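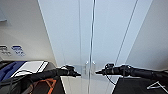
A parent asked at the last open evening why the team spends half its hours on two arms and a cabinet when the other clubs in the league are building cars that drive around a track. The same point arrives by email a few times each term, so it has been added to this page along with the rest.

Grallville Two-Arm Robotics Club: Frequently Asked Questions
Updated for the spring term

About the club

Why cabinet doors?
The Duvside Challenge, which the club enters each year, is a household task competition. Teams are scored on opening, closing, sorting and handing over. Double doors with vertical handles are in the rules as a standard task. They test reach, grip and timing between two arms, and they are hard to do well. Driving is a separate division, and the club does not enter it.

Who can join?
Students in grades 9 through 12 at any school in the Grallville district. Home-schooled students in the same age range are eligible. Membership is capped at 28 per term. If the cap is reached, names go on a waiting list in the order received.

Do I need to know how to program?
No. New members take a three-session introduction covering the emergency stop, the control software and basic Python. Members who already program may skip the third session after passing a short practical check. The first two sessions are required for everyone.

What does it cost?
There is a materials fee each term, listed on the sign-up form. It covers consumables, printed parts and competition entry. Travel to the final is billed separately. Fee waivers are available through the school office and the club does not see who has one.

How much time does it take?
Two sessions a week, from 4:15 to 6:30 p.m. Competition team members add a third session from March until the final in May. Members who miss more than three sessions in a row without notice lose their bench slot but remain in the club.

Equipment

What robot does the club use?
A two-arm setup that the club calls Prulitz, after the name on the original project folder. Each arm carries its own gripper. The club maintains one complete setup and one spare arm. The spare is used for repair practice and is not wired to the main controller.

Is it autonomous?
Partly. Each task has two modes. In the operator mode, a student moves the arms through a pair of hand controllers and the movement is recorded. In the replay mode, the controller runs a program trained on those recordings. Duvside scores the two modes on separate sheets. Points for replay runs are weighted higher.

Why are there cables on the outside of the arms?
The grippers on this build are wired externally. External cables are easier to inspect and replace, and a student can swap one in a single session. The drawback is snagging. Before each run, the operator moves both arms to the limits of the task area at low speed and a second student watches the slack. If a cable goes tight at any point, the run does not start.

Why do the grippers start so close together?
Double-door handles sit next to each other at the seam, so both grippers have to work in a small space. Most failed runs in the fall term were contacts between one gripper and the other, before either had reached a handle. The current procedure staggers the approach. The left arm moves first, stops short and holds. The right arm then moves in. The software refuses any command that would bring the two tips closer than the limit set in the configuration file.

What is the limit?
17 mm, tip to tip. It was 11 mm until February. The lower figure worked at slow speed but left no margin when both arms moved at once. Do not edit this value. If a task seems to need a smaller gap, write it in the log and bring it to the next session.

Can members take equipment home?
Laptops and hand controllers may be signed out. Arms, grippers and power supplies may not.

Training and recordings

How many recordings does a task need?
It depends on the task. For double doors, the team aims for 28 clean operator runs before training. Fewer runs can work if the start position never changes, but at Duvside the judges shift the base before each attempt. Recordings from a single start position are close to useless there.

What counts as a clean run?
A run is clean if all of the following hold:
Both doors reach the open mark.
Neither gripper touches the other.
No door is pushed past its stop.
The operator does not pause for longer than 3 seconds.
The log entry is complete.
Runs that fail on the last item are the most common and the easiest to avoid.

Are failed runs deleted?
No. They are moved to a separate folder and labeled with the reason. The labels are used in the written report, which is worth a fifth of the competition score.

Glossy doors give the camera trouble. What should I do?
Reflections on smooth white surfaces can move the detected handle position. Three measures are in use. Lock the camera exposure before recording. Keep the room lights in the same setting for the whole set. Record a short calibration clip at the start and at the end, and compare the two. If the detected handle position has moved between clips, discard the set. Tape on the doors is not allowed under the competition rules and should not be used in practice either.

Which software version should I run?
The one on the whiteboard by the sign-in sheet. Version numbers on personal laptops drift. Recordings made on an old version will load without an error message but the timestamps will be wrong.

My replay reaches the handle and then stops. Is that a bug?
Usually it is the grip threshold. The program waits for a force reading before it pulls. If the gripper closes at an angle, the reading stays low and the program waits until it times out. Check the wrist angle in the log first. If the angle matches the recordings, check the sensor connector. Report it as a bug only after both checks.

Safety

Who may run the arms?
Any member who has passed the first two introductory sessions and has a second trained member at the emergency stop. The second member does nothing else during the run. This includes looking at a phone.

What are the rules near the arms?
Long hair tied back. No loose sleeves, lanyards or hanging cords. Nobody inside the marked area while the power light is on, including to pick something up. If an object falls into the area, stop the arms, wait for the light to go out, then enter.

Has anyone been hurt?
No injuries have been recorded since the club started. Two near misses were logged last year, both caused by a student reaching in before the power light was off. The written rule above dates from the second one.

Competition

How is the Duvside team chosen?
By role. The team has 11 places: four operators, three programmers, two mechanics, one log keeper and one presenter. Members apply for a role in January and complete a practical test. Seniority is used only to break a tie.

What was last year's result?
The team qualified for the final and placed ninth. The operator score was above the median. The replay score was not, mainly on account of the double doors. Most of this year's changes, including the staggered approach, follow from that score sheet.

Can parents watch practice?
Yes, from the hallway side of the line. The open evening at the end of each term is a better choice, as practice involves long periods in which the arms do not move.

Does the club have sponsors?
Gerlach supplies cable and connectors at no charge. The school district provides the room. The club does not place sponsor logos on the robot, per Duvside rules, but they are allowed on shirts.

Signing up

When is the next intake?
September. Forms are available from the school office or the link at the foot of the club page. Waiting list places that open during the term are offered by email and held for 3 school days.

I have a question that is not listed.
Use the contact form and put FAQ in the subject line. Questions about a specific run should include the log number. Without it the run cannot be found.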